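2018-01-04
Litonham, back bench
Aso set: relabelling and fit

First day back. Carried on from the December page, where I had stopped with half of the labels stripped and a note to myself saying "try the other glue", without saying which other glue. Asked Hashini and she meant the Zolwood stick, the one in the drawer with the scalpels. Used that today for everything except the small upright piece, see further down.

Stripping first. The old labels came off in strips where I had used spray and in one go where I had used double-sided tape. Spray residue needs isopropyl and a wait. I did not wait long enough on the first block and the new label slid when I pressed it. Took it off, wiped again, left it while I cut the rest of the sheet, then it held.

Cutting. Sheet 269 is the current one. Sheet 262 is still in the folder and looks the same from any distance, so I have put a pencil cross through it. If you find a label with no dashed outline, it came from before either of them and should go in the bin. Steel rule, new blade, cut just outside the outline and leave the white margin alone. Brock trimmed a few right up to the black last year to make them fit the short faces, and they read badly against a dark background. The margin stays, even if it runs close to a rounded edge.

Order I worked in:
top faces first, left to dry
then fronts
then sides, where a side has one
write the label number in pencil on the underside before gluing anything

The last one is from experience. I glued one front before writing it down and had to match the pattern against the sheet by eye, and I got it wrong once before I got it right.

Black table top wiped down with a damp cloth, then a dry one. It shows every bit of paper dust and the white parts pick it up on their lower edges. A lint roller is better than a cloth for the parts themselves. Ours is nearly finished. MacLeod have them, order two.

After lunch, laid pieces out on the black top and checked labels from close up and from further off.
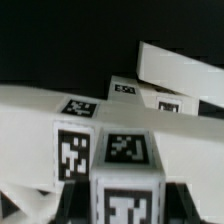
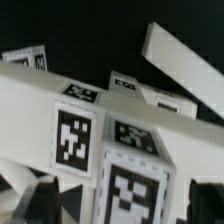
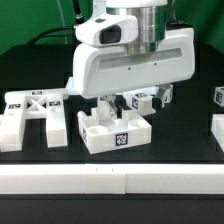 Aso set, white pieces with the new square labels on.

Next job was the tray check. I used the steel gauge plug in each recess. It drops in under its own weight and lifts out without dragging, which is all we need. I had been worried about glue creeping over the top of the wall when I pressed the front label down. Ran a fingernail along the inside and felt nothing. There was a small ridge of glue at the bottom corner outside, scraped it off with the back of the scalpel.

The small upright piece: used tape on the foot, not glue, so that it can be moved. Hashini wants to try it in another corner before we decide. Please do not glue it until she has.

The lattice piece (the "A") rocked slightly when I first stood it up. One foot has a burr on it. Three passes on fine paper laid flat on the glass and the rock is gone. I did not touch the other foot. If it starts again, check that there is no grit under it before sanding anything.

Corners. Two labels had started to lift at one corner by four o'clock, both on top faces, both the ones I did first thing when the room was cold. Put a dot of glue under each with a cocktail stick and held them down under a scrap of greaseproof and the brass weight. The ones done after the heater had been on a while are all flat. So: heater on, coffee, then labels.

Brock came by and asked whether we should go to printed vinyl and stop messing about with paper. I would like to, but the sample he had in December was glossy and gave a bright patch under the bench lamp at most angles. Matt vinyl might be fine. He is going to ask MacLeod for a sample of the matt. Their quote for the glossy was 3,389 for the lot, which I assume included things we do not want. Ask for it broken down.

Storage. Everything goes back in crate 717, top shelf, left of the sink. Pieces stand label-side away from each other with a sheet of tissue between. Tray on top, never underneath. I found the tray at the bottom after the break with the heavy blocks sitting in it, and there is now a scuff on the floor of it between two of the recesses. It does no harm but please don't.

To do:
lint rollers, two
more isopropyl, the bottle is down to a finger's depth
reprint sheet 269 on the heavier paper, same margin, check the scale with the rule before cutting
Hashini to settle the upright piece
look at the lifted corners again in the morning before anything is handled
throw out sheet 262 once I have asked Brock if he still needs it

Glue lid back on the Zolwood. It was off over the break and the first centimetre had gone hard, so I cut that off and threw it away.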